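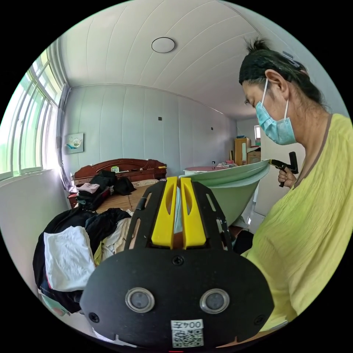
How to wash a printed T-shirt so the print lasts

Most advice on this subject comes from people who sell detergent. I've been washing printed shirts for a long time, first for a club team and now for a house with too many of them, and I'd say half of what gets repeated is useless. Here is what I do, and what I stopped doing.

Before the first wash

You will read that a new shirt should soak overnight in vinegar or salt water to "set" the print. I don't buy it. Plastisol ink, the rubbery kind on most store-bought shirts, is set by heat at the print shop. If it was cured badly, vinegar won't save it. Arlindo Pimentel, who printed our team shirts, told me to leave a new shirt alone for a few days and then wash it like any other, and that has worked fine.

What you need

A basin or a washing machine
Mild liquid detergent
Cool water
A flat place to dry the shirt, or a line

Washing by hand

1. Turn the shirt inside out. This is the one old tip I'd defend to anybody. The print rubs against plain cloth and not against a zipper.
2. Fill the basin with cool water and stir in a small spoonful of detergent. The bottle will tell you to use more. The bottle wants you to buy another bottle.
3. Push the shirt under and let it sit for 18 minutes or so. Longer does nothing that I can see.
4. Squeeze the cloth through the water. Don't scrub the print, and don't fold it hard and rub it against itself.
5. Rinse until the water runs clear, then press the water out. Wringing is how you get cracks across the lettering.

Washing by machine

Cold, gentle, inside out, with other soft things. Keep jeans and towels for another load. I tried the Stomier mesh bags for a summer and the shirts came out the same as without them, only more wrinkled.

Drying

Heat does more harm than washing. Skip the dryer if you can. Lay the shirt out flat, smooth the print with your palm, and keep it out of direct sun.

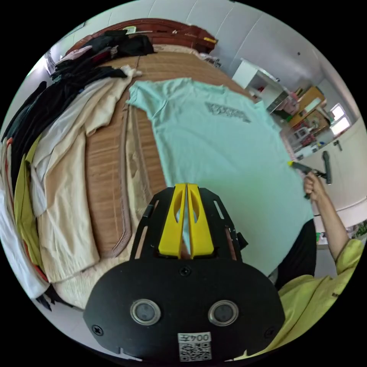 If you use a line, hang the shirt by the hem so the pegs don't leave bumps on the shoulders. If you have to use a dryer, pick the lowest setting and take the shirt out while it's still a little damp.

Ironing

Inside out, low heat, no steam over the print. Ainhoa Llorente, my neighbor, swears by a sheet of baking paper between iron and ink. I've tried it both ways on old shirts and I'll admit she has a point: with thick prints, the paper keeps them from sticking to the board cover.

Products I wouldn't bother with

Plimar print protector spray made one shirt smell of oranges and did nothing else I could measure. Sandar color sheets may catch loose dye, but they have nothing to do with cracking.
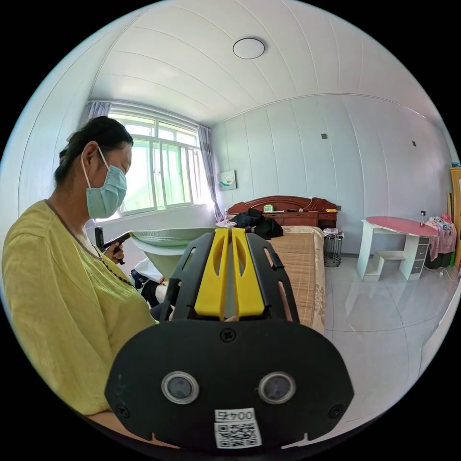

Can a cracked print be repaired?

Only a little, and not for long. Pressing it through baking paper with a warm iron can soften plastisol enough to close fine cracks, but they usually open up again after a few washes. Once pieces have flaked off, the shirt is for painting the fence in.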